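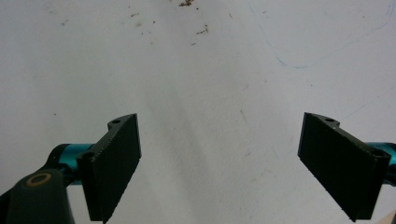

Unit 4. Evaluating a Hand-Held Gripper Kit Before Purchase

Course: Automation Equipment and Procurement
Instructor: Narendra Dubey
Laboratory supervisor: Yuto Nishimura

Purpose of this unit

Students in this course are expected to read a supplier's offer, test the product against it, and write a recommendation that a department could act on. The product assigned for this unit is the Korneo hand-held gripper kit, supplied on trial by Prutalus. The competing offer, from Ojeda, is covered in the reading packet only and will not be available in the laboratory.

The kit is sold for recording manual tasks. An operator carries the gripper by hand, performs the task with its two fingers, and the camera mounted on the tool records the fingers and the work surface. The recordings are then used to prepare programs for a robot arm fitted with matching fingers. Students who have not completed Unit 2 should review the section on demonstration recording before the laboratory period.

4.1 Contents of the offer

The written offer from Prutalus covers the following:

Hand-held gripper with two fingers, assembled
Camera and camera mount, fitted
Spare finger set, uninstalled
Fasteners and hand tools for changing the fingers
Plenow recording software, licensed for one workstation
Access to the supplier's service desk during the trial

The offer does not include a robot arm, a work table, or training at the customer's site. Training is quoted separately. Students frequently leave this line out of the cost comparison, and the omission will be marked as an error.

4.2 Terms used in this handout

Finger: the part of the gripper that touches the object. On this unit the fingers are flat black plates.

Inner face: the side of a finger that points toward the opposite finger.

Opening: the distance between the two inner faces, measured at the tips.

Linkage: the parts that carry motion from the body of the tool to the fingers.

Pivot: a point about which a part of the linkage turns.

Wear mark: a change in the surface of a part caused by use or handling. A wear mark is recorded whether or not it affects operation.

4.3 Initial inspection

The inspection is carried out with the gripper held over a plain white surface and nothing between the fingers. A plain background makes the outline of each finger easy to judge, and it gives every group the same starting condition. Inspect the unit in the order given.

First, compare the two fingers. They should mirror each other in shape and stand at a similar height. With the tool open, the inner faces on the trial unit are angled slightly toward each other in a loose V. Record the angle as it appears on your unit, and do not adjust it before the first trial.

Second, inspect the brackets along the upper edges of the fingers. Each has small round mounting holes. Look for cracks or raised metal near the holes and enter the result on the inspection sheet.

Third, examine the edges of the finger plates. Light scuffing along the rim and small pale flecks or scratches are to be entered as wear marks. The trial unit shows wear of this kind on both fingers. A report that describes the plates as unmarked will be returned for correction.

Fourth, locate the teal cylindrical parts behind the fingers and check that neither touches a finger plate during a full opening and closing movement. Move the tool slowly. If contact is felt, stop and inform Mr. Nishimura.

Fifth, check the visible pivot on the dark body piece, where a tan or brass-colored ring surrounds the center. The ring should sit evenly in its seat. Do not apply oil or any cleaning product to this area.

4.4 Preparing the work surface

Loose material on a work surface can be picked up by the fingers and can appear in the recording as an unwanted detail. The white surface carries brown crumbs or dirt near its far side, along with scattered specks and a faint blue line that resembles a pen or marker mark. For the inspection in 4.3 these have no effect on the result. For the grasping trials in 4.5, the surface is to be brushed and wiped, and any mark that remains is to be noted in the log.

Lighting should be even. Soft shadows are acceptable. Stand so that your own shadow does not cross the area between the fingers once a trial has begun.

4.5 Grasping trials

Each group will carry out trials with the 3 test objects issued at the laboratory desk: a wooden block, a short length of foam tube, and a folded cloth. The objects differ in stiffness, and the results should be reported separately for each. Do not combine them into a single score.

For each trial:

Start the recording in Plenow and wait for the ready message.
Hold the gripper open above the surface.
Lower the tool, close the fingers on the object, and lift.
Move the object to the marked position and release it.
Stop the recording and enter the outcome before starting again.

A trial counts as complete when the object is released at the marked position and the recording has been saved. A dropped object is recorded as a failure, even if it lands in the correct place. The class as a whole will collect 200 trials, and the combined table will be posted to the course page in March.

4.6 Questions to put to the supplier

The offer leaves several matters open. Groups should draft written questions on the following points, in language suitable for sending to Prutalus:

Whether the fingers are treated as wearing parts, and whether replacement sets are covered during the service period.

Whether the surface wear recorded in 4.3 is considered normal for a unit on trial.

Whether recordings can be opened without Plenow once the license has ended.

How long the customer would be without a tool if the gripper had to be returned for repair.

Mr. Dubey will select one set of questions and forward it to the supplier. Replies will be shared with all groups, including those whose questions were not selected.

4.7 Written recommendation

Each group will submit one recommendation of no more than 2 pages, excluding the inspection sheet and the trial log. The recommendation must state whether the department should buy the kit, decline it, or request a revised offer. It must refer to evidence from the inspection and the trials, and it must compare the total cost with that of the Ojeda offer on the same terms.

Opinions on the comfort and balance of the tool may be included, provided that the group states how many members handled it and for how long. Statements taken from the supplier's brochure must be identified as such.

The inspection sheet is to be signed by every member of the group. Gripper units are returned to the laboratory desk with the fingers open and the camera cover in place.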